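Diario del taller, diciembre
Por Brenda Ulloa
14 comentarios · Compartido 30 veces

Casi las once de la noche y no consigo irme a dormir, así que escribo. Hoy he pasado la tarde entera con los mandos en las manos, enseñándole al brazo a manejar módulos de memoria, y me lo he pasado como una cría. Llevamos ya 372 demostraciones guardadas. Jericho quiere llegar a 438 antes de las vacaciones, una cifra que sale de una hoja de cálculo suya que solo entiende él, pero me parece bien, ¡cuantas más, mejor!

Por la mañana tocó guiado a mano. Lorna sujetaba la muñeca del brazo y la iba llevando despacito, yo apuntaba dónde se atascaba. Con ese método el movimiento grande queda precioso, muy natural, pero en cuanto hay que hacer algo fino con las puntas se nota la fuerza de la persona metida en la trayectoria. Lorna tiene un pulso buenísimo y aun así, al reproducirlo, el brazo llegaba medio ladeado. Florante propuso dejar el guiado solo para las aproximaciones y hacer el resto a distancia. Lo probamos antes de comer y nos gustó a todos.

Después de comer (lentejas de Lorna, repetí) me senté yo a los mandos. Los primeros intentos, un desastre. Tengo la manía de cerrar la pinza antes de estar bien colocada, y eso queda grabado tal cual: si yo dudo, el robot aprende a dudar. Leonie me lo dijo por videollamada desde Hellthorpe, con toda la paciencia del mundo - que respirase, que me parase encima y bajase de un tirón. Le hice caso y cambió todo. De repente iba fluido, casi sin pensar en los mandos, como cuando dejas de mirar el cambio de marchas.

Lo que más me gusta es lo distinto que se ve una placa base cuando te asomas desde la pinza. Llevo años montando ordenadores y creía que me la sabía de memoria (perdón por el chiste), pero desde ahí los condensadores parecen depósitos y las ranuras, calles larguísimas.

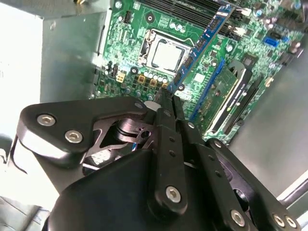 Lo difícil sigue siendo el ángulo. Un módulo agarrado por un extremo pide girar la muñeca con mucho mimo, y en los mandos ese giro va con el pulgar, que es justo lo que peor controlo. Florante me bajó la sensibilidad y mejoró bastante. Mañana quiero probar a coger el módulo más hacia el centro, a ver si así me cuesta menos alinearlo con la ranura.

Descartamos 30 grabaciones por pausas demasiado largas. Me dolió un poco, algunas eran mías y les tenía cariño. Jericho las ha apartado en una carpeta por si sirven para otra cosa.

Pendiente: cambiar la silla por la alta, pedirle a Florante que me deje la sensibilidad como hoy, llamar a Zeltcombe por los módulos de repuesto y escribirle a Leonie para darle las gracias. Y cenar antes de las diez, por favor, que hoy ha sido un yogur de pie junto al fregadero.

Me duele el pulgar derecho. Qué ganas de que sea mañana.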